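普莱斯特利开放日侧记：两条手臂和一口锅

十月，Trumia 把设在 Plestley 的实验室对外开放了一个下午。来的人比预想的多，登记表上写了一百多个名字，有附近的居民，有带孩子的家长，也有几位做餐饮设备的同行。开放时间结束后，我和负责双臂操作项目的工程师在二楼的茶水间谈了近一个小时。他不愿意在文章里用名字，说项目是一组人做的。

项目内部叫 Gallardo，做了2年。最初的题目是分拣零件，后来改成厨房台面上的活。“零件的形状是固定的，图纸上都有，”他说，“吃的东西每一个都不一样，软硬也不一样。我们想知道同一套方法换到这种东西上还剩多少能用。”

改题目之后，组里先花了几个月收集示范数据。操作员用手带着一对主臂做动作，台面上的从动臂跟着做，全过程记录下来。到开放日之前，他们一共录了900段，能用的比这个数少一些。他说废掉的多半是因为操作员中途犹豫，手停在半空，模型学了以后也会停在半空。
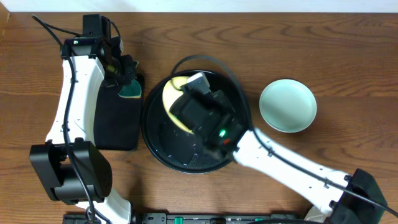
双臂配合的难处，他认为主要在时间上。一条手臂做完自己的部分，另一条要知道该不该接着动，早了会撞，晚了东西就掉。锅放在两臂中间，右臂的夹爪伸进锅里、挨着那块黄色的东西时，左臂要待在锅的另一侧，夹爪下面是那块黑色的布垫，离锅沿很近，留给两边的余地不大。“看的人都盯着锅里，”他说，“我们自己看的是两个夹爪之间的距离。”布垫也让他们费了不少工夫。布会折，会塌，夹住的位置偏一点，垂下来的样子就变了，手腕上的小相机看到的画面也跟着变。

下午的演示每场大约16分钟，中间留时间提问。问得最多的是速度。有位家长说，这样做一顿饭要等到半夜。工程师承认现在比人慢很多，慢是他们自己设的上限，往上调并不难，但调快以后失误的代价也大，公开演示时他们不想冒这个险。

也有人问，为什么不直接做一台专用的机器，给一口锅配一个固定的翻动装置。他的回答是，专用机器早就有，而且好用，同来的 Rindetti 就做这个。Rindetti 的人当时站在后排，补充说他们的设备换一种锅型要重新开模，小批量的客户负担不起。两家目前在谈合作，怎么分工还没有定。

我问他，演示失败过没有。他说当天第二场就失败了一次，夹爪没有夹稳，工作人员按了停止，把东西放回原位重新开始。“没有什么好遮掩的。实验室里每天都这样，来的人看到的跟我们平时看到的差不多。”有几个孩子反而对这一场最感兴趣，散场后还留在护栏外面，问它知不知道自己掉了东西。他说这个问题他答得不好。系统能从画面里看出东西不在夹爪上了，至于接下来该做什么，目前只在少数几种情况下学过。

Gallardo 组现在有7个人，其中一半以上的时间花在硬件以外的事情上，整理数据，给录像做标注，检查哪些片段该删。他说外面的人容易以为这份工作整天跟机械打交道，其实坐在屏幕前的时候更多。组里新来的人第一个月都要去当操作员，自己录一批示范，再看着模型照自己的习惯做动作。他本人录的那批，手臂每次放下东西以前都会往左偏一下，同事一眼就认得出来。

下一步的计划是换台面。现在的桌子、灯光和手臂的位置都是固定的，换一个房间成功率就会下降，降多少他没有给出数字，只说“还不到能写出来的时候”。组里打算明年春天把整套设备搬到一楼靠窗的房间，那里上午和下午的光线差别很大。

开放日以后，Trumia 收到一些来信，问能不能带学生来参观。他说可以，但要提前联系，演示的内容到时候可能已经换了。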